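Workshop notebook, Terkel cell
Last updated: April, 14:20
Print this page | E-mail this page

Entry: review of hand-clearance practice (draft rule 9)

The Ernudik procedure requires that no person enter the reach of a powered hand without a second operator at the stop. Ward Nijs has asked that the wording be tightened before the Latska audit. "Powered" is to be read as follows: any indicator on the hand is lit, whether or not a program is loaded.

Agreed changes:
- Tasks near an energised hand are to be done with a long-handled tool where practicable.
- Loose sleeves and lanyards come off before entry.
- The wrist joint is to be inspected every 14 days and the result initialled in this book.

Bednárik's comment on labelling is held over. Colour of the fingertip lights is not defined in the current issue and should be. 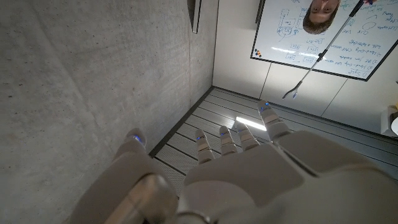
Hand with fingertip and thumb lights showing blue; grabber tool in use near the whiteboard.

Rule 9 stays in draft until two operators have signed. Ward to circulate the revised text. Check whether clause 2 still refers to the old stop location.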